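Teaching by Hand, Teaching from Afar
Speaker notes – Birger Sundqvist, Torvik session, 30 minutes with questions
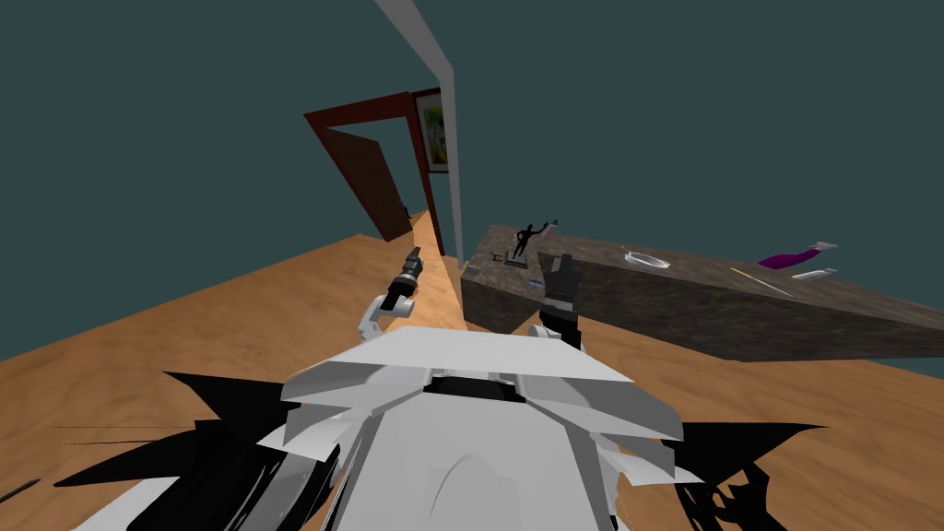

Slide 1. Simulated kitchen-style counter, both arms forward, grippers empty.

OPEN (2 min)
Say hi, thank the Radusham folks for the room. Ask who has ever steered a robot arm themselves. Wait for the hands! Then ask who enjoyed it.
Leave slide 1 up while people settle. Point out the small stuff on the counter: the black figurine with its arm up, the shallow dish, the purple bottle with the spray-like top. Ask which one they would try to pick up first. (I'd go for the bottle. I love a good neck to grab.)

BY HAND
You hold the arm and move it through the job. You feel the weight, you feel the joint limits, and your wrist knows when a path is dumb. Great for one arm. With two arms you run out of hands fast – tell the Vullcombe drawer story here, keep it short.

BY REMOTE
Leader arms, headset, or plain old controllers. What you lose is touch. What you gain is that you see what the robot sees, so you can't cheat by peeking around a corner. This is my favorite part of the talk, don't rush it.
Same controls drive the simulated robot. Drop a dish in sim, hit reset, go again. So much fun, and new people get brave really quickly.

PRONDEN NUMBERS
1,000 demos in sim, 7 operators. Put the two histograms up side by side. The long tail is people pausing to think! We used to trim those pauses. Now we keep them and mark them.

CLIP, then breathe
If the clip stalls, skip to the grip timing chart and talk over it.

TIPS FOR OPERATORS
Slow down before contact.
Move one arm at a time until the other has a reason to join in.
Botched a grasp? Recover and keep recording – those are gold.
Swap drivers before anyone gets tired.

QUESTIONS
Somebody will ask about delay. Backup slide 2 has the plot.
Leader arms are by the side door for anyone who wants a turn after.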